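October, and the Osorbridge mill was letting people in again! I have wanted to see the inside of this place ever since I moved to Orkside and first heard the wheel going from the footpath. The open day only comes when the river is high enough to run the stones, so you watch the notice on the gate and hope.

## Getting there

Take the Rurnodville bus and stay on one stop past the bridge. The lane down is steep and was slick with leaves, so wear proper shoes (I didn't). Entry was $4, cash in a tin, and the tours left whenever enough people had gathered by the door.

## The tour

Vilmos Sárközi took our group round. He has been milling for years and talks with one hand resting on whatever he's talking about, so you end up looking exactly where he wants you to. We began in the wheel pit, where you have to shout. The noise is wonderful, a kind of wet thumping that comes up through your feet, and the whole floor above trembles with it.

Upstairs there are 2 pairs of stones and one was grinding rye while we stood there. Vilmos let us put our fingers in the meal as it came down the chute. Warm! I hadn't expected that. He said if it ever comes down hot, or smells a bit like toast, the stones are too close and he backs them off straight away. The other pair was lifted for dressing, so we could see the furrows cut into the face. Gergely Bognár was working on them with a mill bill, tapping away, and he showed us the tiny flecks of steel under the skin on the backs of his hands.

Then up the ladder to the bin floor, which is low and sweet-smelling and full of sacks. Mind your head on the second beam. The sack hoist runs off the same wheel as everything else, and a boy in our group got to pull the cord and send a 100 lb sack up through the trapdoors. I was deeply jealous.

I asked about flour for home baking, and the advice was to buy small bags and keep them in the freezer, as the germ is still in it and it goes stale faster than store flour. The Bunnag wheat is the one for bread. The rye is coarser than I'm used to and drinks a lot of water, so I'd start with a wetter dough than your recipe says.

I came away with both, plus a bag of bran I have no plan for, and my coat is still shedding flour.
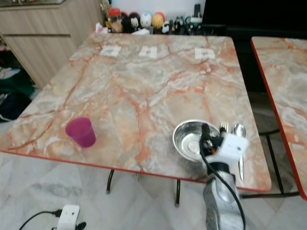

Marble-patterned tabletops with a red trim.
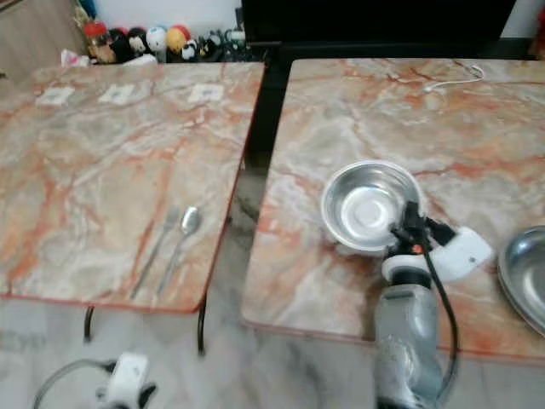 Bernice Arthur wrote to say that the rye does much better if you soak it overnight before mixing, with a spoonful of yogurt in the water, and that the bran is good for dusting the peel. She also asks whether the second pair of stones will be back down by spring, when she hopes to bring her sister.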